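Projects > Teaching by Hand > Gallery
Reading time: 2 min
Print this page | E-mail this page

Tea time for two grippers

This spring our Tudau project moved on from blocks and pegs to a job anyone can recognize: making a cup of tea. We love it! Tea is full of awkward little things, like thin wrappers packed side by side, a lid on hinges, and a light plastic cup that slides if you so much as look at it wrong.

The method is simple to explain. A person holds a gripper in each hand and does the task with them, while cameras and the Jekton recorder take down every move. The robot learns from those recordings later. New people get the hang of the grippers after a few tries, and then they start inventing their own tricks for pulling out a single bag (a gentle wiggle seems to be the favorite).

We have 2,461 demonstrations so far, and 500 of those are tea. The goal for the tea set is 2,000, so there's plenty of pouring, pinching and fishing around still to come. 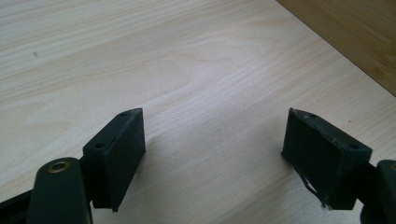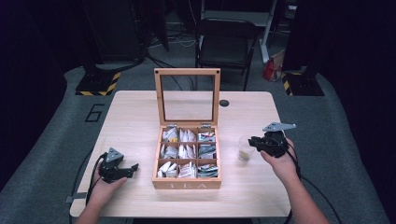
Top: the gripper's own view, fingers open over pale wood. Bottom: both hands at the tea table, with the box open and one gripper at the cup.

What we enjoy most about the close view is how much of the job happens between those two pads. From the head you get the layout, where the box is and which hand is going where. From the gripper you get the last inch, and that's where tea bags are won or lost. The Su model trains on both views together, and it has been a real treat to watch it pick up on small things, like slowing down before it closes on a wrapper.

Next on the list at Trernareo is closing the lid with one hand while the other keeps hold of a bag. It's harder than it sounds, and we can't wait to get going. More pictures in May, when the sugar packets join in.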